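May 16, 2023
Weswood coastdown car, fairing rework

Second set of wheel fairings is on. The Grernemine panels fit the rear arches without trimming, but the fronts foul the tie rod at full lock. Took 3 mm off the inner lip, left side only so far. Right side still to do before the car goes back on its wheels.

Supercharger oil: drained and refilled after the last dyno day. Drain plug magnet had gray paste on it, no flakes. Sent a sample to Medeck for metals. The December sample was clean for iron and slightly up on copper, so compare against that one and not the break-in sample.

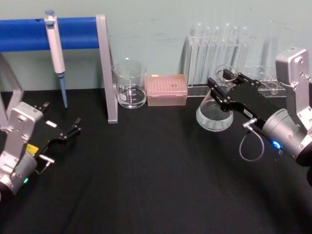
Bench with pipette on the blue bar.

Dyno summary. Boost holds steady to the top of the range on the small pulley. Intake air temperature after the cooler peaked at 58 C on pull 2, which is higher than I want for a flying mile. The Jalali cooler core is the same size as the old one but has a coarser fin pitch. Will swap cores back to back on the same day, same fuel, before blaming the ducting.

Tires: pressures logged cold, all four. Supplier rates this carcass for over 200 mph at our corner weights. Want that in writing with the load figure next to it.

Open items
Right front fairing lip
Oil result from Medeck
Recheck belt tension after heat cycle
Blanking plate for left brake duct, drawing still has the old hole spacing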